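Purnville Furnished Rentals – Common Questions

How long is the minimum stay?
14 nights. Stays of 300 nights or more need a separate lease.

What does a studio cost?
$1,049 a month in the Gumthorpe building and $798 in Moura. Heat and water are included – electricity is billed at the end of each month.

Can I bring a pet?
Cats, yes. Dogs are allowed in Moura only.

What furniture comes with the unit?
A bed, a table, two chairs and a desk lamp. Sheets and towels are extra.
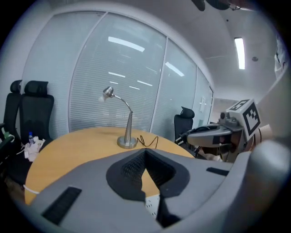 You may bring your own pieces as long as ours stay in the unit. We can't store them for you.

When can I pick up my keys?
From 3 p.m. at the Gumthorpe office. After 8 p.m., use the lockbox by the side door.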